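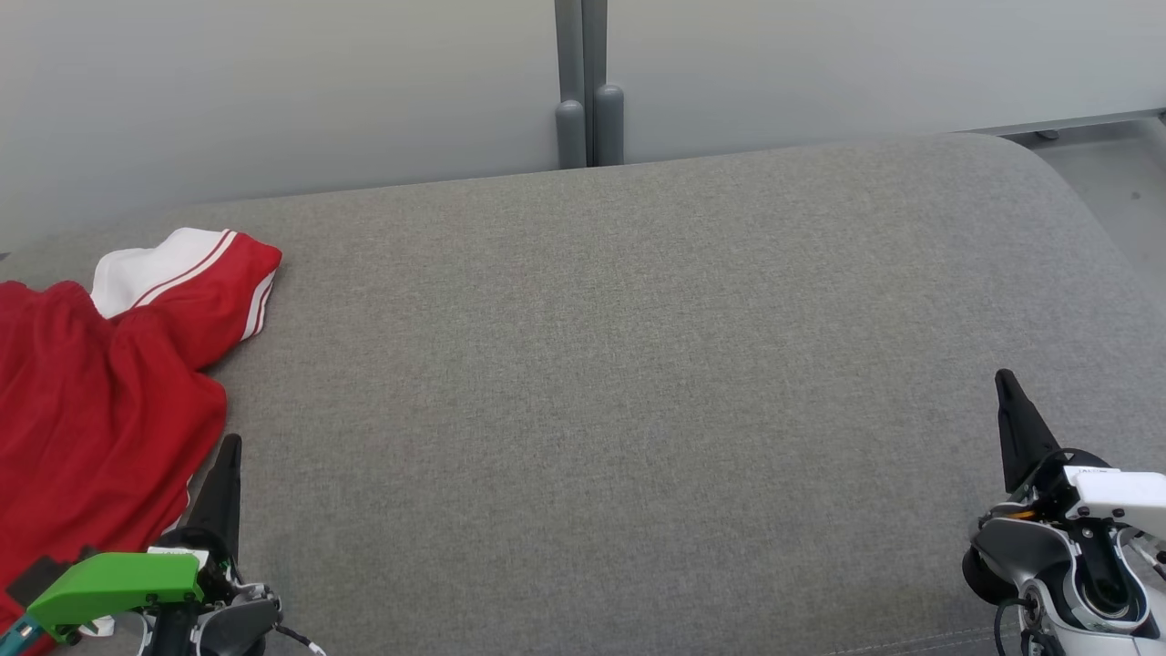 Saturday, by the blog owner

So I finally sat down and wrote the house rules for our laundry-folding robot, and they came out at 13 lines. The old Trelloditz guide I'd been working from runs to 180 pages (I made it to the glossary!) and has one paragraph on fabric.

Rule one is dull and I love it — clear the surface before you start, and only put out what you're going to fold. Rule two: stop means hands off, arms still, then reach in. I used to do that in the wrong order all the time.
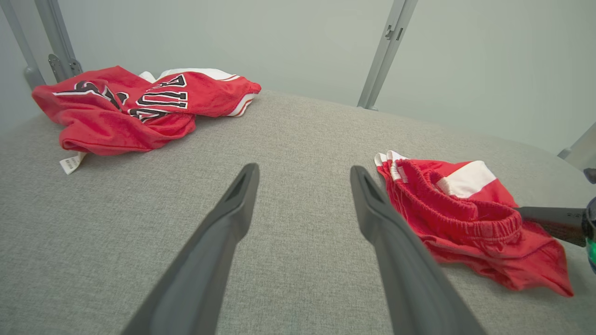
Red jersey on the left, red shorts on the right.

Rule five is about tags. Leave them on, and write down if one is sticking out, so you can compare runs later. The folks at Lemano argued with me over that one for most of March.

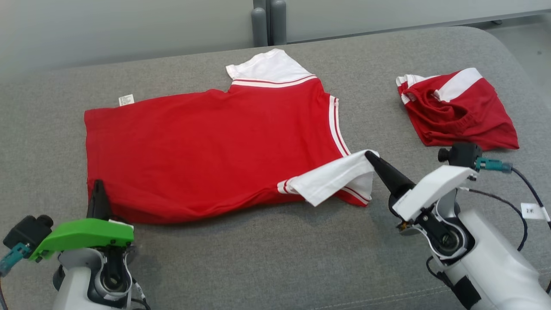
KAKAKHEL, March — Sleeves get their own rule now. Body flat first, then one sleeve at a time, and no tugging the cloth straight by hand once the run has begun. If it's a mess, log it as a mess and start over.

Next up is rule nine, cable checks, and I still can't decide how often is often enough.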